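Home | Browse | Tags | Unanswered | Members | Help

Grasping and Manipulation > Simulation

Print this page | E-mail this page

Why does my sim success rate for marker grasps not track the real arm?

posted by lomham_bench, 2023-04-07

I'm trying to reproduce a result from our lab's internal report on evaluating grasp policies in simulation before spending arm time on them. The method is simple. You train several checkpoints, run each one in the rendered scene and on the bench, then check whether the two rankings agree. You don't need the absolute success rates to match. You only need the order to hold, so that the simulator can be used to throw out the bad checkpoints.

The task is a single capped marker on a wood tabletop, parallel gripper, wrist view only. I have 3 checkpoints and 40 trials per checkpoint on each side. For two of the objects in the report (a block and a cup) I get the same order as they did. For the marker the order flips. The checkpoint that is worst on the bench comes out best in simulation.

Things I have already checked: camera intrinsics, gripper opening at the start pose, control rate, action scaling. The marker's mass and friction are measured values. Render size and colour space are the same for both. What else would cause a flip on one object and leave the others alone?

Comments (2)

grirner: Are the start poses the same on both sides, or just drawn from the same range?

lomham_bench: Same range, different draws.

Maksym Hnatiuk
Accepted by the poster

Two separate problems, I think. Fix the first before you look at the second.

First, the start poses. With 40 trials and different draws, a modest gap between two checkpoints can reverse by chance. A marker is worse than a block for this. Yaw matters a great deal for a thin cylinder and hardly at all for a cup, so an unlucky set of angles costs you more. Save the bench poses, load them into the simulator, and compare trial by trial. If you pair them you can also see which trials disagree, and the pooled rate hides that.

Second, appearance. We ran into something close to this in February with the Szilágyi table scene. Our policy had learned to use the bright line down the side of the cap as a cue for the marker's long axis. In the renderer that line was clean and always present. On the bench it moved or vanished with the room lights. The checkpoint that relied on it most did very well in simulation and badly on the arm, and that gives you your flip.

To test for it, keep physics and poses fixed and change only the cap's roughness and the light position. Run every checkpoint again. A checkpoint that grasps by shape should barely move. One that grasps by highlight will drop. On our side the worst one went from first to last, and the order then agreed with the bench.

Do the same for the tabletop. If the finish is glossy, the glare on the wood can sit close to the end of the marker, and some encoders will treat that patch as part of the object. Turn the table gloss down on its own, separately from the cap, or you won't know which one mattered.

For reference, a wrist view from our scene at default gloss:

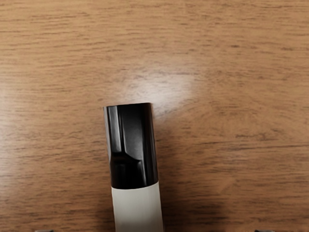
Simulated wrist view, capped marker on wood tabletop, fingertips at the lower border.

Check your depth handling as well. If your policy takes depth and the simulator gives you perfect depth on a shiny black cap, you will not see that on a real sensor. Mask it or add dropout there.

jasa_user

It's probably friction. Ours was too high and everything stuck to the fingers. Lower it until the marker slips sometimes and see if the numbers get closer.

Comments (1)

Maksym Hnatiuk: Worth a sweep, but I wouldn't tune it until the rates match. You would be fitting the simulator to one object and the ranking test would no longer tell you much. The poster has measured friction already.

grirner

Agree with the paired poses. One addition: report a rank correlation with an interval and don't lean on it with only 3 checkpoints. There are very few possible orderings, so perfect agreement on the block and cup is weaker evidence than it looks. Save intermediate checkpoints from the same training run and add those. They are cheap in simulation, and even a short bench session on the extra ones helps.

Also log where each failure occurs (approach, closing, lift). If the simulator fails at lift and the bench fails at approach, matching rates mean nothing.

Comments (1)

lomham_bench: Loaded the bench poses. The gap is smaller but the order is still flipped. Cap roughness sweep is running now, table gloss after that.

Print this page | E-mail this page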